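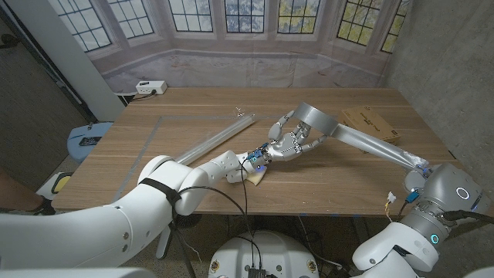

Does the Timen really dry thick-walled peppers all the way through, or do you end up with leather on the outside and a wet middle? I gave up on my oven after it turned a whole basket of reds brown, and I don't want to spend money on another disappointment.

That came in under my post on saving seed, and I'd been meaning to write up the Timen dehydrator anyway, so let's do it properly. I've had it going most evenings since the first frost warning, and I've now put just about every pepper I grow through it, plus some I bought at the Holovko farm stand when my own plants quit.

First, what you get. It's a square box with a door on the front, slide-out mesh trays and a 400 watt heater with the fan in the back. I had a round stacking one for years and the difference is huge (no more shuffling trays at midnight!). With the stacking kind the bottom layer was always done first and the top was still floppy. With the Timen the air goes straight across, and I only turn the trays front to back, once, somewhere in the middle of the run. Sometimes I forget and it's fine.

Now the pepper question. Thin-skinned cayennes are easy, any warm shelf would do those. The Omthorpe Orange is my main crop, a fat wrinkly habanero type with a good thick wall, and it's a stubborn thing to dry. Whole ones? Forget it. I tried a tray of them whole and they were still squishy inside long after the halves were crisp. Cut in half, seeds left in, skin side down, they took 20 hours at the second-lowest setting. They snapped clean when I bent them and the color stayed bright, with none of that toasted smell the oven gives. So to the reader with the ruined reds: yes, it will do it, but get your knife out. And gloves!! I say it every year and every year I skip them once.

My biggest load was 1846 grams of fresh peppers, weighed after trimming, and that filled it right up with the pieces touching. It worked but it was slower, and I had to pull some early and leave the rest in overnight. I'd go a bit lighter next time. It all ground down to 2 jars of powder, which sounds like a sad return until you put a quarter teaspoon in a pot of beans.

The manual is pretty bad. The pepper page says to dry "until ready," thanks very much, and there's a recipe for pineapple that looks like it belongs to a different machine. The temperature dial is marked with little pictures of food in place of numbers, so I stuck my own thermometer inside. The pepper picture runs hotter than I like for anything fruity. Go down one notch, to the herb picture, and leave it longer. For smoky types like my Tamongate Red I don't mind the hotter setting, since they're going into chili anyway and a little darkening suits them.

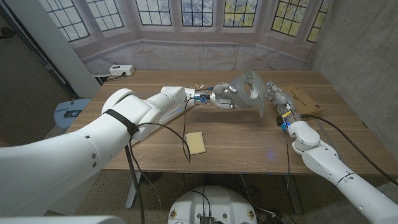

Fumes are the part I should have thought about before I switched it on in the kitchen. Superhots give off something in the first few hours that gets you right in the back of the throat, and we were all coughing through dinner. The box itself doesn't help, because the door doesn't close tight along the bottom and a steady little stream of pepper air leaks out at shin height. I closed up the gap with duct tape, the wide gray sort like the roll up there, and mine has the same habit of letting a strip come loose and curl down underneath. Folding the end over on itself makes a tab, which helps. It's ugly but the leak is gone, and the tape peels off fine between batches. Just keep it on the outside of the door and well clear of the vents in back. After that I moved the whole thing out to the garage, and that's where it's staying.

Noise: it hums. In the garage I couldn't care less, but in the kitchen it was louder than the fridge and you do notice it with the TV on.

Cleaning is okay. The mesh sheets lift out and go in warm soapy water, and the plastic frames wipe down, but the corners hold on to pepper dust and I went through an old toothbrush getting it out. Rinse everything before you dry apples. I didn't, and we had some very exciting apple rings. The kids won't touch anything off those trays now, even the banana chips, so maybe I've done myself a favor there.

One more thing on seeds. If you're saving seed for spring, please don't dry it in here with the flesh. Scrape it out first and let it sit on a plate in a cool room. I tested some Omthorpe seed that had been through a full run and hardly any of it sprouted, compared with a nice even show from the plate.

Would I buy it again? I would, and I've already told my sister to get one before her peppers turn to mush on the counter. If you only grow a plant or two of cayenne, save your money and use a needle and thread in a sunny window. If you're like me and you have bags of habaneros in the freezer by November and no plan, the Timen earns its shelf space. I'd love a better door and real numbers on the dial. I'd also love a longer cord, as mine doesn't quite make it to the outlet behind the mower and I've had to drag the bench over.

Next batch is the last of the Tamongates, with some garlic on the bottom tray if I can face the smell.

Posted 06/11/2013 in Drying & Storing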